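Most advice on sticky doors and droopy handles starts with buying something. I'd hold off. Half the products sold for this do very little, and the other half do what a screwdriver would have done for free.

## Squeaky hinges

Cooking oil is the tip that won't die. It works for a week, then collects dust and goes gummy. Pull the hinge pin, wipe it clean, rub on a little petroleum jelly and tap it back in. Do one hinge at a time or you'll be holding the door up with your knee.

I tried the Jilholm dry spray too. Fine, but no better than the jelly, and it smells.

## Doors that stick

Wait before you plane anything. A door that drags in summer may swing clear again by February, and wood you've shaved off doesn't go back on. Check the top hinge screws first. If one just spins, swap it for a 3-inch screw that reaches the stud.

Rubbing a candle along the edge is supposed to fix everything. It helps with a light rub and does nothing for a real bind.

## Handles

A lever gets pulled, leaned on and hung with bags, so it loosens long before a knob does. Look for a small set screw on the underside of the neck. Some have one, some hide the screws behind the rosette, and you may need to pry gently with something plastic. Tighten until it stops wobbling and then quit – over-tightening can bind the latch.

If a lever won't spring back level, the spring is probably tired. Oil won't cure that, whatever the can says.
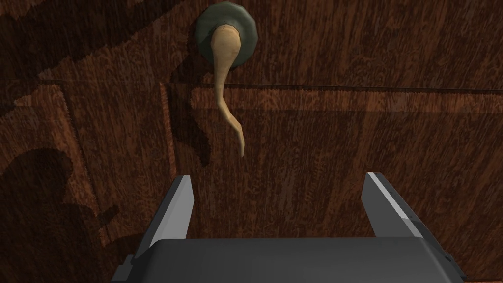

## Cleaning the wood

Skip the vinegar. I know every list has it, but it can dull some finishes over time. A barely damp cloth with a drop of dish soap takes off hand grease, and a dry one goes over it right after.

The Rornasetti "reviving" polish cost me more than a decent lunch. It gave a nice shine for 2 days and then showed every fingerprint.

## Scratches

Walnut rubbed on a scratch does darken it a bit on brown wood. On anything pale it just looks dirty. A wax stick in a close color beats it, and you can scrape it off if you guess the color wrong.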